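Flillon Wallpaper Pattern Records

A data set of repeating floral and ribbon wallpaper patterns, catalogued for home restorers and local history groups.

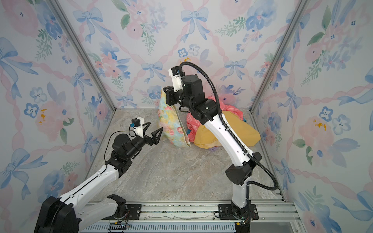 Flillon began as a spreadsheet kept by Janelle Soriano while she was matching paper for a hallway. It now holds 343 pattern records, drawn from sample books and offcuts lent by households and two closed decorating shops, Macapagal and Cokard. Almost 91 of the records come from a single Macapagal sample book, so the set leans heavily towards roses and bows.

What a record holds

Each record is one row in patterns.csv. The columns are:

id — a number, never reused
motif — main flower, ribbon or figure
layout — stripe, lattice, scatter or panel
ground — background colour, in plain words
repeat_mm — height of one full repeat
match — straight, half-drop or free
source — sample book, offcut or wall
notes — free text

Colours are written as ordinary names. Charito Bautista checked them in daylight against the paper itself, but two people will still disagree over what counts as grey-blue. Faded pieces have "faded" in the notes, and the colour given is the one on the least faded part.

Measuring the repeat

Lay the piece flat and measure from one point on a motif to the same point on the next one down. Do this in three places and enter the middle figure. Offcuts shorter than a full repeat get a blank in repeat_mm, and there are 84 of these. Please don't fill them in from a similar pattern.

Known gaps

Borders and friezes are left out. Textured papers, including embossed ones painted over, are recorded only if the printed pattern can still be read. Dates of manufacture were dropped in August after we found that many had been guessed from the house and not the paper.

Six records carry the maker name Flimetti with a question mark. The name is stamped on the back of the paper, but it may belong to the seller.

Corrections

Send the id, the column and the new value. A short note on how you measured is useful for repeat_mm — a changed figure with no note will be held until one of us can look at the piece again.

Reuse

The table may be copied and adapted with credit to Flillon. Scans of the sample books are not included and have to be requested from the lender.

Last revised 12th September.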